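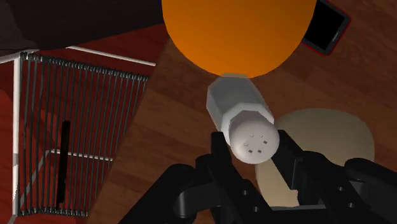 About us | Our people

Reading time: 2 min

Brisico runs packing and kitting lines for household goods makers. We have 101 employees at our Havmont site, and we work 3 shifts.

Mireille Sabatier started the company with hand packing only. Automation came in one January, when the first gripper cell went onto the Endel line. We try out new picks in simulation before they go to the floor. Awkward items, such as a shaker lying on its side next to other things, get the most practice.

Line staff now spend less of the shift reaching and bending. They load trays, check finished boxes and clear stops. Some jobs changed a lot, and a few people moved to other teams. Anyone whose station is automated gets 2 weeks of paid training first.

Boonsong Bunnag packed by hand for years and now leads the cell operators. He decides when a new pick is ready to go live, and any operator can ask him to pull one.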